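Grendau 봉합 용어집 데이터 카드

버전 표기일: 2019년 10월 4일
언어: 한국어, 영어 대역
형식: UTF-8 탭 구분 텍스트
관리: Wiritz 용어 작업반

Grendau는 외과 봉합과 관련된 한국어 용어를 모은 소규모 용어집이다. 의학 번역, 교재 편집, 검색 색인에 쓰려고 만들었다. 표제어는 약 400개이며, 그중 200개에 예문이 붙어 있다. 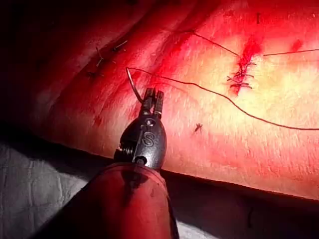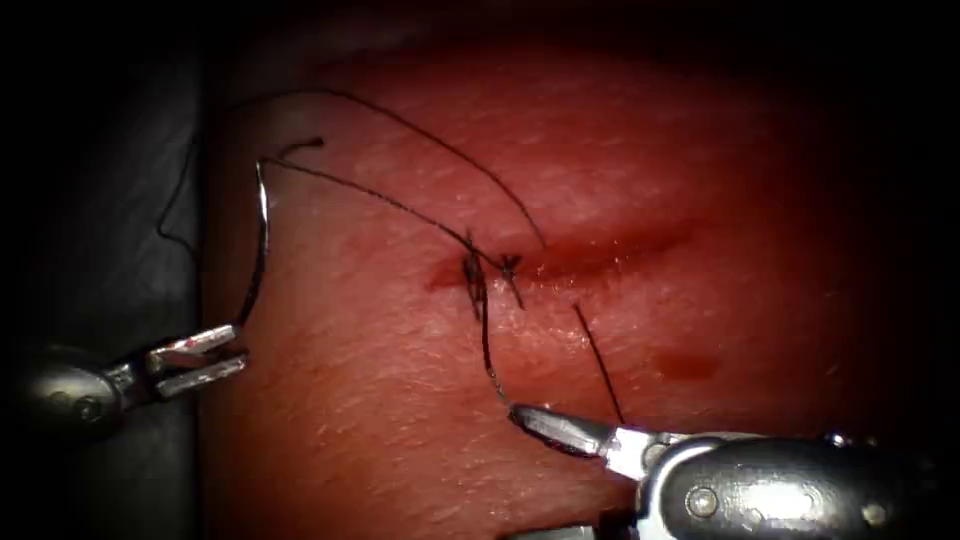 봉합 연습용 패드와 기구

구성

terms.tsv: 표제어, 원어, 품사, 분야, 비고
examples.tsv: 표제어 번호, 예문, 출처 유형
variants.tsv: 표기 변이와 권장 표기
CHANGES.txt: 변경 내역

terms.tsv의 첫 줄은 열 이름이다. 빈 칸은 값이 없다는 뜻이고, 0이나 "없음"으로 채우지 않았다. 표제어 번호는 한 번 부여하면 다시 쓰지 않는다. 삭제된 항목의 번호는 비워 둔다.

수집 방법

초기 목록은 Roy라는 내부 색인에서 뽑았다. Roy는 교재 찾아보기를 합친 것이어서 같은 말이 여러 표기로 들어 있었다. 이를 Zurka 스크립트로 묶은 뒤 편집자가 한 항목씩 확인했다. 자동으로 묶인 결과 중 40건은 뜻이 다른 말이어서 다시 나누었다. 예를 들어 "매듭"은 묶인 결과를 가리키는 경우와 묶는 동작을 가리키는 경우를 따로 실었다.

예문은 모두 편집자가 새로 썼다. 환자 기록이나 진료 문서에서 가져온 문장은 없다.

표기 원칙

한자어와 고유어가 함께 쓰이면 둘 다 싣고 권장 표기를 하나 정한다. "연속봉합"과 "이어꿰매기"가 그런 경우로, 권장 표기는 앞의 것이다. "단속봉합"도 같은 방식으로 처리했다. 외래어는 외래어 표기법을 따르되, 현장에서 굳어진 표기는 variants.tsv에 남긴다. 합성어는 붙여 쓴다. 네 어절이 넘는 말은 띄어 쓴 형태도 variants.tsv에 넣었다.

분야 표시는 5가지다.

기법
재료
기구
조직
기타

한 표제어에 분야가 둘 이상이면 쉼표로 구분한다. 쉼표 뒤에 공백은 없다.

알려진 문제

봉합사 굵기 표기가 통일되지 않았다. "3-0"과 "000"이 섞여 있고, 검색할 때는 둘 다 넣어야 한다.
수의학 용어는 일부만 있다.
영어 원어의 대소문자는 출처 그대로여서 일관되지 않다.
"겸자"와 "집게"의 구분은 아직 정리 중이다. 비고란에 "검토"라고 적힌 항목은 바뀔 수 있다.
일부 스프레드시트 프로그램은 "3-0"을 날짜로 바꿔 읽는다. 불러올 때 모든 열을 텍스트로 지정할 것.

사용 범위

번역과 편집 참고용이다. 시술 지침이나 진료 판단의 근거로 쓰지 않는다. 비고란의 짧은 풀이는 표제어를 구별하려고 붙인 것이며 정의로 인용하기에 충분하지 않다.

수정 제안

표제어 번호, 현재 값, 제안 값, 근거를 한 줄에 적어 보내면 된다. 근거는 출판된 교재나 학회 용어집이면 좋다. 새 표제어를 제안할 때는 번호 자리를 비워 둔다. 다음 판은 11월에 낼 예정이며, 굵기 표기와 겸자 관련 항목을 먼저 고친다.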